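Flelano Ice Cream Maker - User Guide
Section 4: Making your first batch

Read this section through once before you start. The inner bowl has to be frozen beforehand, so the machine can't be used on the day you unpack it. If you want ice cream for Saturday, put the bowl in the freezer on the day before.
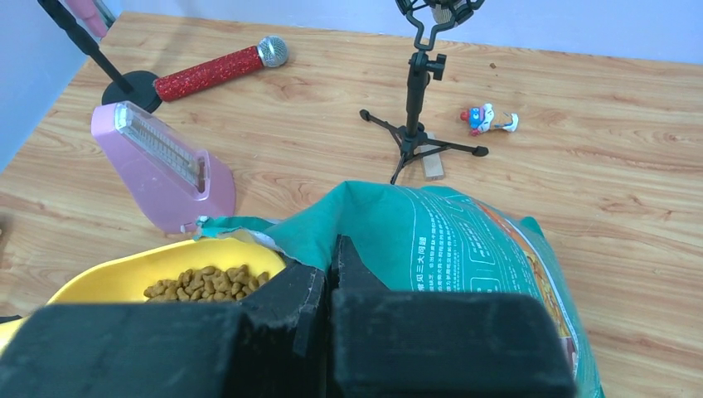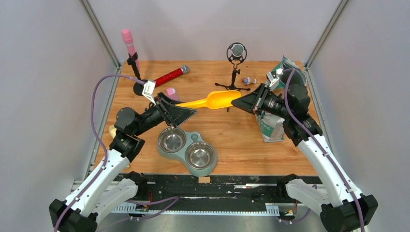 4.1 Freezing the bowl

1. Wash the inner bowl by hand in warm soapy water. Rinse it and dry it fully, including the groove under the rim. Any water left in the groove will freeze and stop the lid from seating.
2. Stand the bowl upright in the coldest part of your freezer, with nothing inside it. Leave a small gap on each side.
3. Leave it for at least 12 hours. A chest freezer that is opened often may need longer.
4. Shake the bowl gently. If you hear liquid moving inside the wall, it isn't ready. Put it back.

Note: You can store the bowl in the freezer between batches. Cover the opening with a clean bag so that frost doesn't build up on the inside.

Caution: Do not put the bowl in the dishwasher or in an oven. The wall is sealed and heat will split it.

4.2 Preparing the mix

The bowl takes up to 700 ml of liquid mix. Don't go over this. The mix rises as air is worked into it and will push up through the lid opening.

1. Make up your mix. The recipes in Section 6 are a good place to begin. If you are using a Bellia dessert powder, follow the quantities on the sachet and check the total against the limit given here.
2. If the recipe involves heating, let the mix cool on the worktop and then move it to the fridge.
3. Chill the mix until it is properly cold all the way through. Overnight is best for custard bases.
4. Stir it well before use. Sugar and fruit purée both settle.

Note: Mixes with very little sugar set hard and may stall the paddle. Mixes with alcohol set slowly or stay soft. Add any spirits in the last few minutes of churning, no more than 2 tablespoons per batch.

4.3 Churning

1. Fit the motor unit to the lid. It clicks on both sides.
2. Push the paddle on to the drive shaft until it stops.
3. Take the bowl out of the freezer and place it in the outer case straight away. Use a dry cloth or oven glove. Bare damp skin can stick to the metal.
4. Lower the lid on to the case and turn it clockwise to lock.
5. Switch on. The paddle must be moving before any mix goes in.
6. Pour the mix slowly through the lid opening.
7. Churn until the mix looks like soft whipped cream and leaves a trail behind the paddle. A plain vanilla mix normally reaches this stage after more than 11 minutes. Fruit sorbets take longer.
8. Add chopped nuts, chocolate or biscuit pieces near the end, a little at a time. Keep the pieces smaller than a pea.
9. Switch off, unplug, and lift the lid away.

Caution: Don't stop the machine part way through and restart it. The mix freezes to the wall within seconds and the paddle will jam. If this happens, unplug the machine, let the bowl thaw, and begin again with a refrozen bowl.

Caution: Never reach into the bowl while the machine is plugged in.

4.4 Serving and storing

Ice cream straight from the machine is soft. Eat it as it is, or move it to a lidded tub and freeze it until firm. Use a plastic or silicone spatula - metal spoons will scratch the lining. Press a sheet of baking paper on to the surface before closing the tub to keep ice crystals down.

Home-made ice cream has no stabilisers and is at its best in the first week. Take the tub out a few minutes before serving.

Do not refreeze ice cream that has melted, especially if it was made with egg.

4.5 If the batch doesn't set

Mix stays liquid: the bowl was not cold enough, or the mix went in warm. Pour it out, chill it, refreeze the bowl and try again.

Paddle clicks or changes direction: the mix is ready, or too thick. Switch off.

Thin frozen layer on the wall: normal. Leave it and scrape it off once it has softened.

Spare paddles for this model are sold under part name Haldane. Paddles from the older Prolten machine look similar but have a shorter shaft and won't reach the base of the bowl.

Recipes tested by Shona Morrison. Cleaning instructions are in Section 5.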